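The Woman Who Made Friends With Her Snoring Husband
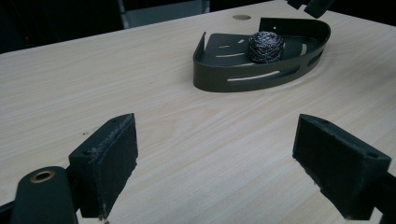

Griston Neighbourhood Writers' Club – Members' Page

I've wanted to interview Inês Henriques for ages, mainly because she laughs at her own stories before she gets to the end of them and I wanted to see if she could get through a whole one on tape. (She couldn't.)

We met at her kitchen table with a pot of tea and a plate of those jam biscuits I'm not supposed to have. I asked her about the piece she read at our July night, the one about Abílio's snoring, and she was off before I'd found my pen.

"It started with him swearing he didn't do it," she said. "So I recorded him. I played it back at breakfast and he asked me what sort of animal it was!"

Abílio Abreu, I should say, is a lovely quiet man by day. He was out in the yard fixing the gate while we talked, and every so often he'd look up at the window as if his ears were burning.

They've been married 16 years. For the first 2 or 3, she says, she didn't hear a thing. "I slept like a log. Then I turned forty and suddenly I could hear the neighbour's fridge."

She tried earplugs, then the spare room, then a humming machine her sister Rosário swore by. The machine was meant to sound like the ocean. "It sounded like a man breathing in a bucket," Inês said. "So now I had two of them."

I told her my late uncle used to rattle the windows at the cottage in Esten, and we got sidetracked for a good while on uncles.

What changed things was the writing. One night, wide awake and cranky, she got up and wrote down every noise he made, spelled out as best she could. Her favourite colour of pen, the back of a gas bill, the dog looking at her like she'd lost it. "There was one that went *hronk-a-pew*, and I sat there giggling at three in the morning. I went back to bed in a good mood. First time in years!"

She's filled two notebooks now. Does he mind? She called out the window and asked him.

"Do I get paid?" he yelled back.

She's reading again on 29/02/2020, and she says the new one is about his feet.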